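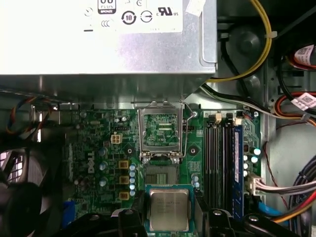 The Long Way Round to a Quiet House

April 2020

Posted by Enero

Search this blog Search

I have become a person who listens to the refrigerator. I didn't plan on it. In January I couldn't have told you what my refrigerator sounded like, and if you'd asked I would have said "cold." Now I know it runs through a hum, a click, a shudder and a sort of disappointed sigh, and that the sigh comes right when I've sat down to do something that needs my whole brain.

Being home all day does this to you. For years I left the house in the morning and came back at night, and whatever the house got up to in between was its own business. It was busy, as I now know. The water heater mutters. The bathroom fan keeps on ticking after you switch it off. There's a floorboard in the hallway that creaks when I'm not on it, and I have decided not to look into that any further.

The computer was the worst of them for a while. It had picked up a whine, a little like a mosquito with a degree in music, and it only whined when I was reading. Typing covered it up. I took the side panel off one evening and blew out enough dust to knit a second cat (we don't have a first cat, so I can't explain the dust). The whine dropped to a grumble and I can live with a grumble. I've lived with my own for years.

Then I made the mistake of reading about sound. There are people out there who have given their lives to making rooms quiet, and they all post on the same forum, and they do not agree about rugs. One thread on rugs ran to 347 replies. I read far more of it than I'd like my employer to know. One side says a rug does nothing unless there's a thick pad under it. The other side says the pad is for suckers and what you want is curtains. By the end they were arguing over whether one of them had ever owned a rug.

I bought a rug. It's a Homent, which I picked on the grounds that it was brown and so is most of what I drop. It came rolled up so tight that it took 5 days under my heaviest books to lie flat, and one corner still lifts up to greet visitors, or would, if there were visitors. As for the noise, the room now sounds like a room with a rug in it. I asked for nothing more and that's what I got.

Next came the door. Our front door has always closed with a bang that you feel in your fillings. I stuck felt strips along the inside of the frame, two of them on the latch side, and now the door doesn't bang. It also doesn't close. You have to lean on it with a hip, like you're moving a stubborn cow. My household has been heard to say it liked the bang.

What I miss, and I'm a little embarrassed by this, is other people's noise. I used to take my laptop down to Varemetti and get a solid morning's work done next to a milk steamer that sounded like a jet being put down gently. There'd be chairs scraping, somebody on the phone about a boundary fence, a spoon going round and round in a cup that had surely been stirred by now. None of it bothered me. Then I'd come home and lose an hour to a ticking clock.

So last week I did what the rug people would throw me out for and put on a recording of a coffee shop. Three hours long, cups and muttering. At one point somebody in it drops a tray, and I jumped, and then I was annoyed that they didn't clean it up faster. It's very good. I've played it every day since. The tray goes down a little before lunch and I've started to brace for it.

The refrigerator, meanwhile, has added a gurgle. It comes after the sigh.

Next time: the hallway floorboard, if I get brave.

2 comments
3 shares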